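How to Budget for a Two-Arm Tabletop Sorting Cell

Hulico Integration Notes
Posted Thursday, September 20, 2018

Most first budgets for a tabletop cell list the arms and grippers and little else. The arms are the easy part, because the vendor quotes them. The items below are the ones that get left off the purchase request and come back later as separate orders. The task assumed is light cleanup: picking up sponge pieces and food scraps, handling a dustpan, and putting waste in a lined bin.

Before you start

Write the task down in one paragraph. Name every object the arms must handle and the largest one in each group. Do not ask for quotes until this is done. A vendor who is told "general pick and place" will quote for the wrong payload and reach.

Step 1. Fix the work area

Measure the table, then mark the part of it both arms need to reach. Use a plain mat of a single color that contrasts with the parts. Brown paper works well and is cheap to replace when it gets greasy. Buy it by the roll and enter it as a consumable.
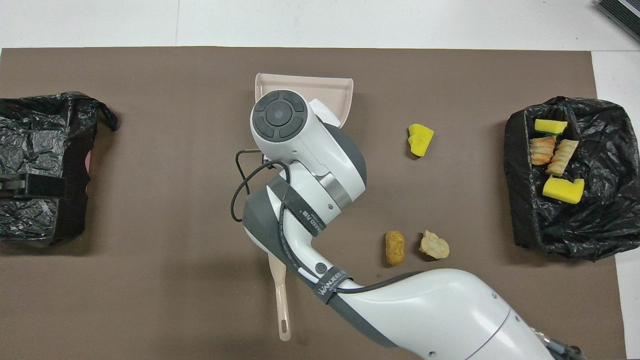

Reach should be checked with the gripper fitted and the wrist turned down, which shortens the usable distance compared with the figure on the data sheet. If the data sheet gives 600 mm, plan the layout on 500 mm and keep bins inside that line. Ask the vendor for a reach drawing in side view as well as top view. Long-handled tools need height above the table, and this is where short arms run out of travel.

Step 2. Size the grippers to the tools

Two-finger grippers are enough for this class of work. Check the following against the paragraph you wrote:

Opening width, measured at the fingertips.
Grip force at the low end of the range. Soft scraps crush before sponges do.
Grip on a thin, smooth handle held near its end. The load is small but the lever arm is long.
Price and lead time of spare fingers.

We compared grippers from Saliba and Zureo for our own cell. The Saliba unit had the wider opening. The Zureo unit was easier to get spares for, and we chose it. Order one spare set of fingers per arm with the first purchase.

Step 3. Allow for cables and mounts

Cable runs along the upper links need slack at the elbow. Add clips, sleeves and one spare cable per arm. Mounting plates are often quoted separately, so confirm in writing whether they are included. The table must not rock when both arms move at once. If it does, a heavier table belongs in the budget too.

Step 4. Buy the props in quantity

Dustpans, bins and liners cost very little, but a change of model in the middle of a project means teaching the grasp again. Buy enough of one model to last the whole project and keep the part number on file. For liners, we went through 68 in June alone. Budget by the case.
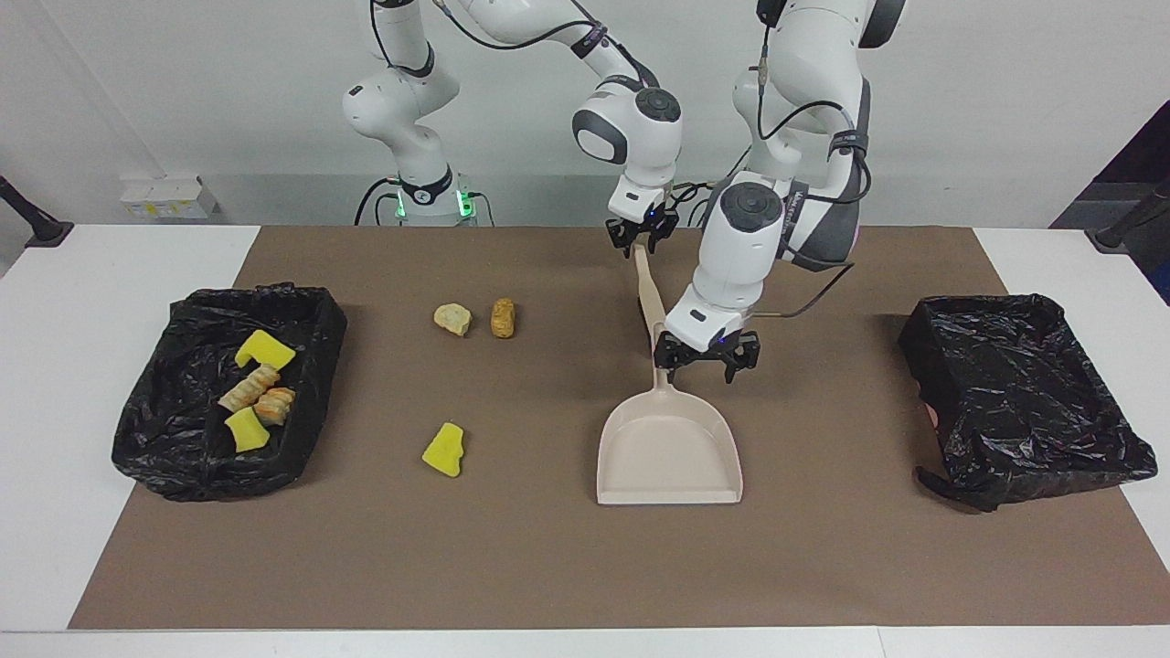
Step 5. Price the setup time

Labor is the line most often missing. Enter it as days, even if the staff are already on payroll. For a two-arm cell we allow 10 working days, split as follows:

Mounting, wiring and power: 2 days
Calibration of both arms to the table: 3 days
Collision limits where the arms share space: 3 days
Trial runs and rework: 2 days

The third line grows quickly if the arm bases are set close together. Sikora, who supplied our mounting plates, will drill to a custom spacing for a small charge. Settle the spacing before the plates are cut.

Step 6. Assemble the request

Put everything on one sheet with four columns: item, quantity, unit price, lead time. Sort by lead time, longest first. Mark which items block the start of setup and which can arrive later. Arms, plates and power supplies block. Spare fingers, liners and mat rolls do not.

Attach the task paragraph and both reach drawings. Leave the contingency as its own line so that it can be seen and approved with the rest.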